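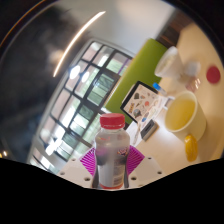
A clear bottle with a red screw cap between the ridged magenta fingers of a gripper.

Kurkine Table Robotics Club

The Kurkine Table Robotics Club, usually just called Kurkine, is a student club that builds and tests small grippers and uses them to handle everyday objects on ordinary tables. It was started by Radosław Nowakowski, a physics teacher with a long love of tinkering, and it is open to high school students with or without any building experience. The club is best known for its soft-finger grippers and for the Pavik Round, a friendly yearly contest in picking up and moving household items.

History

The club grew out of an after-school repair group where students fixed radios, lamps and bicycle lights. Nowakowski brought in a used motor kit one September, and the group spent the rest of the term trying to get a pair of cardboard fingers to lift a pencil case. The fingers tore again and again, but the students were hooked! By the next school year the repair group had become a robotics club, and the soldering bench had been pushed to one side to make room for test tables.

The first working design was named Gazi, after a cat that belonged to the building next door. Gazi had two stiff fingers and did very well with boxes, books and blocks. Round objects were another story. Bottles spun, cups folded, and a good deal of water ended up on the floor. Members now speak of the Gazi days with real fondness, and one of the original fingers still hangs over the supply shelf.

Grippers

The current design is called Hovis. Its fingers are soft and ridged, and they give a little when they meet an object, so that the force is spread over a wider area. The student working the tool can get a good hold on a bottle without lining it up perfectly first, and this makes it a wonderful machine for beginners, who can be picking things up within their first meeting.

Fingers are treated as parts that wear out. Each new member makes a pair, tries it, and changes one thing before making the next. Ridge spacing, finger length and wall thickness are all fair game. The results go into a shared notebook along with sketches and complaints, and the complaints are often the most useful part. A well-known entry reads, in full, "Good on bottle. Terrible on bottle when bottle is smooth and I am in a hurry."

Meetings

A regular meeting lasts 3 hours with a break in the middle. Students work in pairs, one handling the gripper and the other keeping notes and setting out objects, and they trade places at the break. Most practice is done with things found in any kitchen or classroom: drink bottles, paper cups, cards, small fruit and lids.

Bottles hold a special place in club life. A full bottle is heavy and steady, an empty one is light and tips easily, and one with only a little liquid in it can behave like either, depending on how fast it is moved. Disposable cups are considered the next step up, as they bend under a firm squeeze. Older members like to say that anyone who can carry a filled paper cup across the table is ready for the contest.

Pavik Round

The Pavik Round is the club's own competition and the high point of its year. Teams of 3 get a table of mixed objects and a printed sheet showing where each one should go. They have 9 minutes to finish. Points are given for every object that ends up standing in the right place, and points are lost for spills. Dropped objects may be tried again as long as there is time left.

The table layout is kept secret until the start, and planning one is thought to be nearly as much fun as competing. Past layouts have put tall bottles in front of short ones, hidden caps behind cups, and asked teams to set a bottle down on a stack of loose paper. The record for a single round is 29 points, set by a team that had joined the club that same fall. The contest reached its largest field so far with 7 teams, and the closing party for that edition was held on Monday, December 23, 2019.

Student projects

Besides the shared work on Hovis, members may take on a project of their own. Popular choices include fingers for very thin objects such as cards, swappable fingertips, and handles that suit smaller hands. One long-running project looks at caps, with the aim of twisting one open while a second gripper holds the bottle still. It works beautifully on large caps and poorly on small ones, and a new pair of students takes it up nearly every year.

Finished projects are shown at an open evening for families and younger students. Visitors are invited to try the grippers themselves, and the line for the bottle table is always the longest.

See also

Soft robotics
Robot end effector
Educational robotics
Student robotics competitions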